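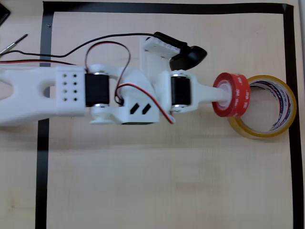

One arm, two rolls of tape, one table.

Home Posts Archive Tools About
Search this blog Go

Friday, May 21, 2021

Can it put the tape away yet?

I keep a drawer in the garage that is supposed to hold tape. Packing tape, masking tape, the red stuff, a roll of electrical tape that has gone gummy. On any given evening most of it is somewhere else. So when people tell me the robots are about to take over the chores, the tape drawer is what I think of. Pick up the rolls, put them in the drawer, close the drawer. A six-year-old can do it, if bribed.

I've been following the small tabletop arms since December, mostly the printed kind with hobby motors and the wiring hanging off in loops. I like them. I like that a person can print the parts, bolt them together and have something moving on a table by the weekend. What I don't like is the way people talk about them afterward.

Take the one at the top. The arm ends in a tapered rod, and the rod is through the middle of a roll of red 3M tape. A rod is a smart choice for tape. A roll has a hole, the rod has a point, and the taper forgives you for being a little off. You don't have to squeeze anything or guess how hard to squeeze. If I were building a machine to deal with tape and nothing else, I'd probably start there too.

Now look at the other roll, the big clear one lying flat. How does a cone lying close to level go into a hole that faces the ceiling? It doesn't, unless the arm can get up over the top and point down, and I can't tell from one picture whether this one can. A person doesn't even notice that this is a problem. You hook a finger in, tip the roll up on its edge and you're walking away with it.

That's my trouble with most of the chore talk. Each job gets solved with a tool that fits the job, and then the job shifts by a few inches.

The table bothers me too. It's a nice clean table, pale wood, with a black tape border laid out on it so there's a known area to work in. My bench has never looked like that. My bench has a coffee can of screws, half a bike brake and a cat. I understand why you'd start with a clear surface, I'd do it too, but clearing the surface IS the chore. If I have to tidy up so that the machine can tidy up, I've already done the part I hate.

A friend of mine works at Bimex, a shop that makes shelf brackets and boxes them by the pallet, and they had a trial last year of a packing cell from an outfit called Larnen. Real industrial arm, fenced in, not a hobby thing. The sales sheet said 216 boxes an hour. On a good day it got close. Then somebody swapped the tape supplier, the new rolls came in with a slightly different core, and the thing sulked for 9 days while they waited for a part. My friend taped boxes by hand in the meantime, same as before.

To be fair, it did come back, and he says he'd keep it. It does one dull job for a whole shift and his wrists are better for it. I'll take that as a point against me. On a shop floor you can decide that every box will be the same and every roll will sit on the same peg, and then you get your money's worth.

A house won't hold still like that. Kanden put out a home tidying kit this spring for more than $200, which got a lot of breathless posts, and I read the manual before I'd read any of the posts. Page two asks you to mark out a work area, remove "unrelated objects" and keep the lighting even. Page two! I don't own any unrelated objects. They're all mine and they're all in the way.

Bailly, who make the motors I'd be most likely to buy, are more modest about it. They say their stuff is for learning and for benches. Good. I'd trust a company like that with my money sooner than one promising to fold my laundry.

So here's what it would take to change my mind. Don't show me one roll on one rod. Dump five kinds of tape on a messy bench, some flat, some on edge, one with the end stuck down where you can't find it. Let the machine sort out which is which and put them in a drawer it had to open first. Then let me come in and move things around halfway through, the way anybody living in a house would. If it gets through that without a person reaching in, I'll write a nice post and buy one.

Until then the red tape is on top of the dryer, I think.

Contact | Copyright 2021 | Back to top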